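Irnville Robotics Club mailing list archive

From: Rurico team account
Subject: Re: [irc-list] Steamer task, who has the room in March?

> We can give you the back bench until 9 pm but we need to know how
> many episodes you still want. Also, did the grip width ever get
> fixed? Last time I looked, the right arm was squashing every bun
> it picked up.

Yes, the grip width is fixed. We were closing to a set position, and the buns are not all the same size. Now the right gripper stops on motor current. The pleats still get a dent now and then, but the judges at Karaki only score torn ones.

The episode count is 559 as of last night. We want 47 more, all of them with both arms working: left arm on the lid, right arm moving buns between the basket and the plate. After that we train again and see if the left arm still lets go of the lid too early.
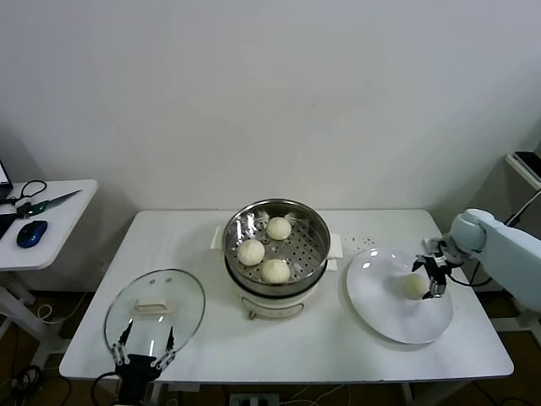
Three things for whoever takes the evening shift:

1. Hold the lid low on the rim. Episodes where the fingers were up on the glass had to be thrown out.
2. Wipe the table between runs. Crumbs build up fast and the buns dry out, so swap them for new ones after 7 runs.
3. The steamer stays unplugged. We record everything cold. The Branudov rules do not ask for steam until the final round.

The config file in the shared folder is the current one. Please don't edit it in place. Copy it, put your initials on the copy, and say on the list what you changed.

I can be there at 6 pm to help with setup. If the back bench is taken, the one by the door is fine, but the arms will need to be calibrated again.

--
Rurico team

You are receiving this newsletter because you subscribed to irc-list. Manage preferences or unsubscribe.

Contact | © Irnville Robotics Club | Back to top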